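# El mueble pequeño de los dos cajones
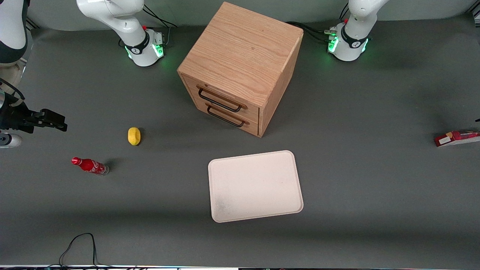 *Última modificación: mayo, a las 18:35*

Hace tiempo que quería escribir sobre los cajones. Sé que no es un tema muy emocionante, pero en este blog ya he escrito de bolsas de tela y de cómo doblar los trapos, así que las personas que me leen están acostumbradas.

El mueble es un cubo de madera clara, de color roble, con dos cajones, uno encima del otro. Los tiradores son barras curvas de metal negro. A mí me gustan mucho los tiradores así, porque entran bien los dedos y no hace falta apretar. En mi primer piso en Brerdale yo tenía una cómoda con botones redondos, muy pequeños, y cada mañana se me escapaba uno de la mano. En mi idioma tenemos una palabra para este enfado corto de la mañana. En español todavía no la he encontrado — si alguien la conoce, que me la escriba en los comentarios.

Mi regla para un mueble de dos cajones es la siguiente. En el de arriba van las cosas que uso con los ojos casi cerrados: las tijeras, la cinta adhesiva, dos bolígrafos que escriben, el cargador. En el de abajo van las cosas que busco con paciencia, por ejemplo las pilas, el hilo, las velas de cumpleaños y los manuales. Antes guardaba también los recibos, pero Nneka Adeyemi me convenció de ponerlos en una carpeta. Ella trabajó muchos años en la tienda Bunnag y ha visto más cajones que yo.

También me enseñó a forrar el fondo. Yo compraba papel adhesivo y siempre me quedaban burbujas. Nneka corta una cartulina un poco más pequeña que el cajón y la deja suelta. Cuando se ensucia, se saca y se pone otra. La mía costó 75 céntimos y todavía está limpia, menos una mancha de tinta en una esquina.

La madera clara tiene un defecto, y es que enseña todo. Una taza sin plato y ya está el círculo. Yo limpio con un paño apenas húmedo, siguiendo la veta, y después paso otro paño seco. Una vez al año le pongo cera Donuma, muy poca. El primer año puse demasiada y la superficie estuvo pegajosa hasta el verano. Si la marca ya está hecha, lija de grano 400, con la mano ligera y primero en un sitio que no se vea.

Otra cosa que aprendí tarde: encima del mueble no se pone nada «por un momento». Las llaves por un momento, una carta por un momento, y después de una semana ya no se ve la madera. Ahora lo que llega a la parte de arriba tiene que entrar en un cajón antes de la cena. No lo cumplo siempre.

Me preguntaron en la entrada anterior si un mueble así sirve para la cocina. Yo creo que sí para las servilletas y los manteles individuales, no para los cubiertos, que pesan y hacen mucho ruido al abrir. En la cocina de Harkilness tuvimos los cubiertos en un cajón de madera sin separador y cada cena empezaba con una búsqueda de cucharas.

Me falta decidir si pongo fieltro debajo. Tengo un trozo verde que sobró de otra cosa, pero no sé si el pegamento deja marca en la mesa. Cuando lo pruebe, lo añado aquí.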